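How to Pack for a Two-Week Trip With Only a Carry-On

Filed under: Travel Tips > Packing & Luggage

I used to be the person hauling a giant suitcase up the stairs of a rental apartment at 11 p.m., sweating through my shirt and apologizing to the neighbors. Then an airline charged me more than I'd paid for the ticket to check the thing, and I gave up on big bags completely. That was a lot of trips ago, and I haven't gone back!

So this is how I do it now. It works for two weeks, it works for two months (you just do more laundry), and it works whether you fold or roll, which people get weirdly heated about.

Step 1: Look up your airline's limits before you touch a single sock

Every airline has its own idea of what a carry-on is. Check the size AND the weight, and check them for every flight on your booking, including the little hop at the end run by a partner airline you've never heard of. The smallest allowance on the whole trip is the one you pack for. I write it on a sticky note and put it on the bag.

While you're there, look at what they say about a personal item. Some fares include one bag only, and it has to go under the seat.

Step 2: Weigh the empty bag

I had a gorgeous hard-shell case that ate up almost half my allowance before I put anything in it. I've since switched to a soft-sided Drevetti with two wheels, and it squishes into overhead bins that the hard case used to bounce right out of. You don't need that one in particular. Just put yours on a kitchen or bathroom scale and find out what you're dealing with.

Step 3: Pick your colors

Boring, I know. But if every top goes with every bottom, you get a ridiculous number of outfits out of very few clothes. I go navy, gray and one fun color, and the fun color is usually a scarf. Here's my actual list for two weeks in mixed weather:

- 5 tops, one of them nice enough for dinner
- two pairs of pants, plus shorts or a skirt
- one sweater
- one rain jacket (I wear it on the plane)
- underwear and socks for six days
- something to sleep in
- swimsuit, even in winter, because of hotel pools
- walking shoes on my feet, flat sandals in the bag

Shoes are where people come unstuck. Two pairs, and the heavy ones travel on you. If you absolutely must bring a third, stuff it with socks so the space isn't wasted.
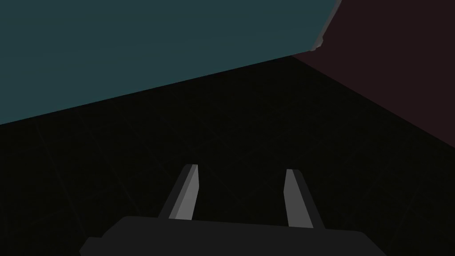 Step 4: Lay it all out, then take some away

Put everything on the bed the night before you pack - not the morning of, please - and go through it slowly. Anything you're bringing "just in case" gets picked up and looked at. Can you buy it there? Would it ruin your day not to have it? I nearly always put back a top and a book. My one exception is medicine. That comes with me, in the original packaging, with a couple of extra days' worth.

Step 5: Cubes, but not too many

I have three Sekov packing cubes: a medium one for tops, a medium one for bottoms and the sweater, and a small one for underwear. More than that and you're mostly packing zippers. Heavy stuff goes down by the wheels so the bag doesn't tip over every time you let go of it. Rain gear and anything you'll want during the flight goes in last, right at the top.

I roll T-shirts and fold anything with a collar. If you'd like to do it the other way, go ahead.

Step 6: Plan for laundry

Pick a day somewhere in the middle and find a laundromat near where you're staying. I did mine in Lusullow last April, a block from the ferry dock, and had a very nice coffee next door while the dryer ran. For in-between washes I carry a few detergent sheets and a stretchy clothesline. Merino dries overnight in most places. Jeans do not, and I've worn damp ones on a bus to prove it.

Step 7: Sort out the personal item

Mine is a plain Memon day pack. It holds my passport, chargers, medicine, snacks, a water bottle (empty till I'm past security), and one full change of clothes. Sometimes the flight is full and they take your carry-on away at the gate, so keep anything you'd be miserable without in the bag that stays with you.

Step 8: Do a test walk

Zip everything up and walk around the block with both bags. Take some stairs. Lift the big one over your head a couple of times. If you're grumbling by the corner, go home and pull out one more thing - for me it's usually the second pair of shoes.

Save a little room for the way back, too. I tuck a foldable tote into the outside pocket for olive oil soap and whatever else I fall for at the market.

Related posts
- What I Keep in My Under-Seat Bag
- Getting Through a Six-Hour Layover With Kids
- Travel Clotheslines: The Ones I'd Buy Again
- Train or Plane? How I Decide
- Packing for Cold Places Without the Bulk

Back to top | Contact | Privacy | All rights reserved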